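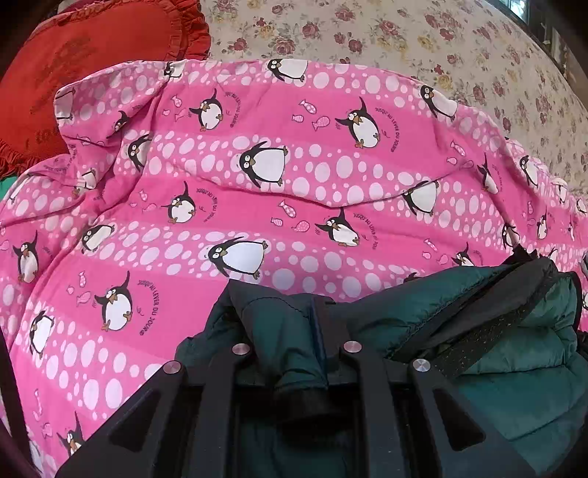 Notes from the Lending Room

Well, friends, the nights have turned cold again in Norkthorpe, and that means my inbox has filled up with the same question in a dozen different forms. How do I wash a blanket without ruining it? Citlali Mendoza wrote to ask about the fleece her grandson drags from room to room. Baoshan Feng has a wool throw from his mother that he has been too scared to clean since he moved here. And at least three of you stopped me at the library's front desk with a bag over your arm, wanting me to feel the fabric and give a verdict on the spot (which I was happy to do, by the way, so please don't stop).

I promised back in April that I would write something proper on the subject once the garden columns were finished, and the garden columns went on a good deal longer than I planned. So, with apologies to anyone who has been sleeping under something questionable all summer, let's talk about bedding.

First, find out what you have. I know the tag is usually washed blank or was snipped off years ago by someone who found it scratchy. If there is still a tag, read it and do what it says, even if I tell you otherwise further down. If there isn't, go by feel. Fleece is light and springy and tends to crackle when you pull it out of the dryer. Cotton feels cool at first and wrinkles if you squeeze it in your fist. Wool has a little bit of spring and a little bit of prickle, and when it's damp it smells faintly like a barn, which I happen to like. If you can't decide, treat it as if it were wool and you'll do no harm.

Fleece and plush are the easy ones. Cool water, gentle cycle, half the soap you think you need, and no fabric softener at all. I went on using softener for years out of pure habit, and all it did was coat the fibers so that everything came out flat and a bit greasy. Wash these blankets by themselves or with other fleece. I once put a lovely soft one in with a load of bath towels and spent the whole evening picking lint off it in front of the television, and my husband still brings it up.

Dry fleece on the lowest heat you've got, or no heat. High heat turns the ends of the fibers hard, and once that has happened you can't undo it. You can improve matters a little with a soft brush while the blanket is still damp, working in one direction, and I have an old Brustix clothes brush that does this very nicely. Any soft bristle will do, though, so don't run out and buy one on my account.

Cotton blankets will forgive you nearly anything except shrinking. A new one will shrink some no matter what you do, so if you're buying for a particular bed, go a size up. Warm water is fine. Shake it hard before it goes in the dryer and again halfway through, or you'll get that one wet lump in the middle that everybody knows about. Quilts with batting inside want the same treatment with a lighter hand. If the quilt is old and hand-stitched, please use the bathtub, and lift it out with a sheet underneath so the stitches don't have to carry all that water.

Now for wool, and for Baoshan, who has been very patient. Fill the tub with cool water, stir in a small capful of wool wash, and lay the throw in it. Press it down with your hands and then leave it alone for a while. Have a cup of coffee. What makes wool shrink and felt is rubbing and sudden changes of temperature, so don't wring it, don't scrub it, and keep your rinse water as cool as your wash water. When it's rinsed, roll it up in a dry towel and kneel on the roll (or have somebody younger kneel on it), then lay it flat on a rack away from the radiator. It may need two days. Mine took closer to three last winter and I got quite good at stepping around it.

Edeltraud Ruppert, who knows far more about wool than I ever will, tells me that airing does most of the work anyhow. Her mother washed the family blankets once a year and hung them over the porch rail every dry morning in between. I've been doing the same since she told me - though I bring mine in before the pollen gets going - and they do smell wonderful.

A word about big blankets and small machines. If you have to push to get the door shut, it's too big for your washer, and it won't get clean or rinse properly. The laundromat on Eichhorn Street has two of the large front loaders, and Emanuel Preda, who runs the place, keeps them in very good order. A large wash is 6 dollars now. Go before nine in the morning if you can, and bring your own soap, as the vending machine is moody.

Storing them is simple enough. They should be clean and completely dry before they go away, and I do mean completely, so give them an extra day. Cotton bags or old pillowcases are better than plastic. Cedar is nice but it fades, and a light sanding wakes it up again. I refold mine along different lines whenever I think of it, to keep the creases from settling in.

And if you open the closet and find you have more blankets than beds, we would love to see them. The blanket shelf at the lending room started with 40 blankets, donated by Kerstin Sperling and her sewing circle, and we have now made 1,000 loans from it, to visiting relatives and new babies and one very long power outage on Halimeck Road. Fleece, cotton and washable wool are all welcome in any color or pattern. We can't take electric blankets or feather comforters. Leave them at the side door in a closed bag with a note saying what they're made of, if you know.

Next month I'm hoping to get to pillows, which several of you have asked about with what I can only call alarm. Send me your questions in the meantime, and Citlali, do write back and tell me how you managed to get that fleece away from him long enough to wash it!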